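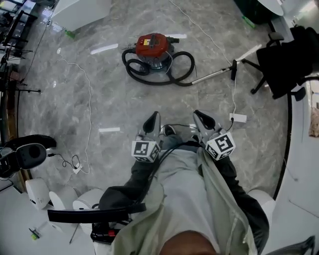

Vacuum task for the student challenge – one tool or two?

gradwire_17
Posted 22nd September

Hi all! Our club signed up for the household cleanup round of the Skevus challenge and I'm in charge of the demo recordings (lucky me). We use a pair of hand-held grippers with marker cubes on them, and the job is getting the hose and wand on the red shop vac sorted. My head view comes out great. The wrist views are a mess whenever I bend down. Do you keep both grippers low the whole time, or lift one to get a better look?

mopbucket
Keep them low. We did 11 takes last February with one hand floating around and the tracking kept dropping out. Also pick up your cables! I see two white ones on the floor in your shot and I would be on my face in a minute.

gradwire_17
Ha, fair. My teammates have said the same.

liao_fan
I disagree with mopbucket. Our team lifts one hand on purpose, and the Liao tracking script handled it fine. Dropouts were from shiny floors in our case, and yours looks like a mirror – all those ceiling lights. Try a dull mat under the work area before you change how you move.

mopbucket
A mat changes the task though. The rules say the floor stays as it is. Section 4, go read it.

liao_fan
Section 4 is for the final run, not for training demos. We asked.

gradwire_17
OK, please don't fight, I'll try it both ways. Other question: we also have the power tool handover, and that one I like a lot more. One gripper clamps the end and the other comes in from the front. Here's a view from the hand-held side: 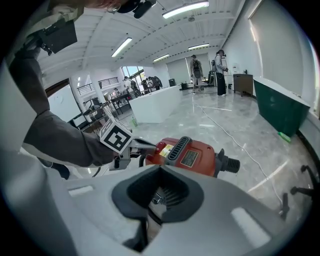 Red power tool between the two grippers, counter and whiteboard behind

trema_kid
Nice angle, you can see the marker cube really well. How many demos are you going for?

gradwire_17
The plan says 700 across all tasks. My shoulders say fewer.

mopbucket
Split it up between people, and write down who did which ones. We didn't, and sorting it out later took forever.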